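The woman who runs the mending room at Sartori would like it known that she never meant to run anything. She came in one September to have a coat lined, complained about the wait, and was handed a needle. "I thought they were being rude," she told me, pouring tea for us both. "They were short of hands, and I had two of them."

Sartori takes in clothes from all over Drallgate, 300 pieces in a good month, and most of them arrive with a note pinned on. She keeps the notes. There is one in her apron pocket from a man who wanted his late wife's gardening cardigan made wearable "but not nice," and she says she has never had a clearer set of instructions. 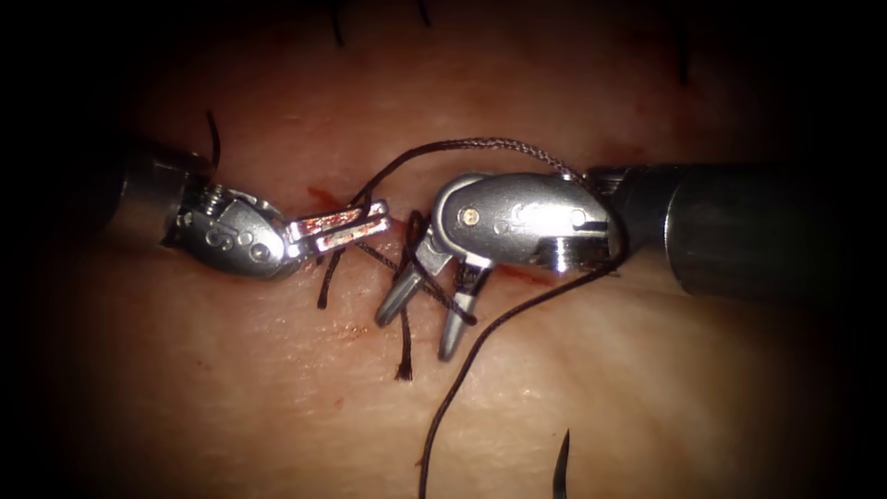

Mending was taught to her as something you hide, and it took her years to get over that. Her grandmother would unpick a whole cuff if a single stitch showed. These days she is just as fond of a repair you can see across a room, dark brown thread along a pale strip, the way a closing line of suture stands out, with the strand lifted up in an arch. "If the cloth is worth saving, why be shy about it?" she said. "I like to see where somebody's been."

Her Thursday class has 9 regulars and a waiting list, and they start on old pillowcases – never on anything they love. The first evening is all knots. People get impatient with the knots, she told me, and then in the third week they come back with a sleeve that has let go and they ask very politely whether we might go over them again.

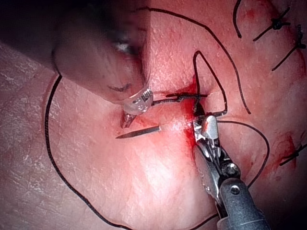
She is firm about thread, too. She buys hers from Plutomari, and has for 32 years, and when they dropped a certain gray she wrote them such a long letter that they sent her the last box. It lives on the top shelf and only comes down for school blazers.

I asked whether young people were taking it up. She laughed and said they were the ones who stayed late, and that one of them had darned the same pair of socks so often there was hardly any sock left.
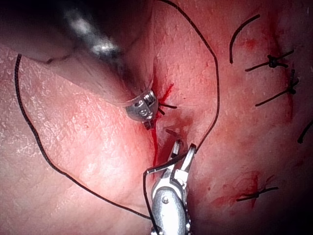 "You get fond of the darn," she said. "The sock is neither here nor there." Then the bell went, and it was a customer from over in Pliltaneo with a torn quilt, and she was up out of her chair – tea and all – asking how old it was and who had made it.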